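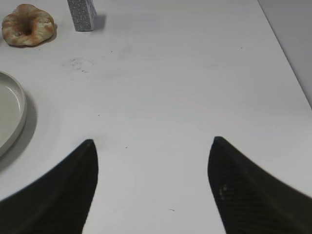
Budget check: second arm or spare parts first?

Started by kpandey, 2019-08-04

kpandey
We run a small tabletop arm for sorting and plating baked goods. It's a demo cell for now, one arm, two-finger gripper, white table. I have money left in this year's equipment budget and need to put in a request before the end of August. The choices as I see them:

Option A is a second arm from Mosport, same model, so we can run two stations.
Option B is keeping the one arm and buying spare fingers, a spare wrist camera and cable, and a better table surface.

The second arm uses up nearly everything. Option B leaves a fair bit over. Which would you do first?
Kiran Pandey

tallgrass_mike
B. Ask me how I know. We bought a second arm before we had one spare cable, and then had two arms and one working camera for most of a month.

ferrule
Disagree. Spares you can order any time out of the consumables line. A second arm has to go through capital approval, and if you give the money back this year you may not see it next year. Get the arm while the line is open.

tallgrass_mike
That depends on how their place does budgets. Ours counts anything over 500 as capital, so a camera and cable kit at 675 goes through the same approval as an arm.

kpandey
Ours is the same kind of thing. The camera kit I was quoted is 675, so it would need sign-off. Fingers are 432 for a set from Zeto and I can put those on the card.

dottie_r
What are you picking up? Rolls and bagels are soft and all different sizes. If the fingers you have now are a hard pointed type, I would look at a different finger before I bought a spare set of the same thing. We went to soft pads from Marras and stopped getting dents in the product.

kpandey
Rolls mostly, sometimes small boxes. The pointed ones do fine on the boxes. On the rolls it depends on how stale they are. We use day-old ones for testing and those are pretty firm.

dottie_r
Then test on fresh before you spend anything. Day-old will tell you the fingers are fine when they aren't.

ferrule
Fair point, and I'd do that either way. Still says nothing about A or B.

benchtop_lou
Can I ask about the table? Everyone is skipping over it. Shiny white is a pain with a wrist camera. White plate on a white table, you lose the rim depending on where the light is. We changed to a matte gray mat and it cost next to nothing compared to the rest. Also any speck or smudge shows up on white, so add wiping down to somebody's job.

kpandey
The plates do give us trouble. I had the surface down as a nice-to-have. Matte mat instead of a new table top would save a lot.

tallgrass_mike
Try the mat before you ask for a table. Sernico sells it by the roll. Buy enough for 2 stations and you're covered if the second arm comes later.

ferrule
OK, so what's the second station for? If there's a real need for throughput I stand by getting the arm. If it's only so two people can work at once, a booking sheet is cheaper.

kpandey
There are 3 of us sharing it and we do wait on each other. No throughput target yet.

ferrule
Then I'd soften what I said. I'd still put the arm on the request as a second line item, so they know it's coming.

dottie_r
Get the lead time in writing if you do. Ours was quoted short and came late – the budget year closed before the invoice arrived and we had to argue for the money all over again.

benchtop_lou
Same here, different vendor. Ask what date the invoice is issued, too. Our finance people go by that and ignore the delivery date.

kpandey
Plan for now: mat this week, fresh roll test with the current fingers, then fingers on the card once we know which kind. Camera kit goes in the request as line one and the arm as line two. I'll ask Mosport about lead time and invoice date and post what they tell me.

tallgrass_mike
Add a spare cable even if the camera gets cut. It's always the cable.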